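The Case for the Loop
Opinion | 29/08/2025

Cleaning cloths are bought by color, by pack size and by price. I think they should be bought by edge and by hanging loop, and I think most of the money spent on better fabric would do more good if it were spent on four inches of binding tape.

I look after supplies for a building with 37 rooms, most of them small offices and two of them kitchens. Our cloths come from three places: a bulk pack sold under the Zivano name, a heavier cloth from Bandara, and whatever was on the shelf when someone ran out. In January I started keeping a record of what came back from the wash and in what state. The record is not a controlled test. The cloths were used by different people on different surfaces, and some went missing. It was still enough to change how I order.

Two kinds of edge account for nearly everything we own. The first is the overlocked edge, where thread is wrapped around the raw side of the fabric. It is cheap, it is soft, and it is fine until a thread catches. After that the stitching runs, the edge goes wavy, and short fibers start to appear on glass. The second is the bound edge, where a narrow strip is folded over the side and stitched through. It adds a little stiffness. It can leave a faint line if the cloth is used flat on a mirror with wet polish, and this is the usual complaint. Folding the cloth in quarters, with the edges held in the palm, removes the problem.

I wrote off 92 cloths over the period. The overlocked ones went mostly at the edge, with plenty of pile left in the middle. The bound ones went the way a cloth should go, by wearing thin where it was rubbed. A cloth thrown out with a good center has been wasted. 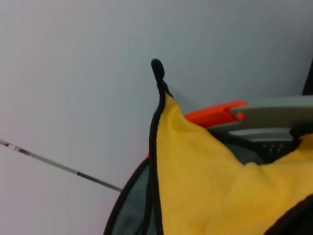
Household and Building Services Desk

The loop is a separate matter and, to my mind, the larger one. A damp cloth has to be put somewhere. If it has no loop it goes over a tap, over the side of a caddy, or into a ball at the bottom of a bucket. Over the side of a fabric basket is the best of these, provided the cloth is dry. If it is damp, the half lying against the basket stays damp longer than the half that is open to the air, and the basket takes up some of the water too. Soft-sided baskets are useful for carrying dry cloths and light tools. They make poor drying racks.

A black loop on a yellow cloth can be found by eye and picked up with one finger. A loop in the same yellow would be harder to find among the folds. I would like manufacturers to treat contrast as part of the specification. At present it seems to be a matter of what tape the factory has in stock.

Placement deserves the same attention. A loop at the corner lets the cloth hang to its full length, with one low point where water can collect and drip. A loop in the middle of a side gives two layers that touch, and they dry more slowly. I have seen both sold at the same price, and the packaging rarely mentions which one is inside.

There are arguments on the other side, and one of them is good. Loops catch. In a mixed wash they hook on zippers and on each other, and a cheap loop sewn only through the pile will pull out and take a piece of the cloth with it. A loop stitched into the binding does better, because the load goes along the edge. This is one more reason to buy the two features together. A mesh laundry bag takes care of most of the tangling. Ours hold 6 cloths each with room to move.

The weaker argument is that loops are unnecessary if cloths are washed after every use. In theory they are. In practice a cloth is used on a desk at ten, wanted again at two, and sent down at the end of the day. It spends the hours between somewhere, and a hook costs very little. We fitted plain Flosteo hooks inside the supply cupboards at shoulder height, spaced a hand's width apart so that the cloths do not touch.

I should say something about color, as it is the feature people ask for first. Color coding works when everyone follows the same chart and the chart is posted where the cloths are kept. Yellow means one thing on our floor and something else in the building next door. A new person guesses. I keep the coding, but I would not pay extra for a fifth color while the edges were still coming apart in the wash.

The Plunder supply catalog, which we order from twice a year, gives 648 pages to fittings and consumables. Its entries for cloths list size, weight and color. Edge finish is mentioned for a few of them and the position of the loop for none. A buyer has to order a single pack, open it, and look. I now do this before every bulk order, and I return any pack where the loop lifts away from the binding under a firm pull.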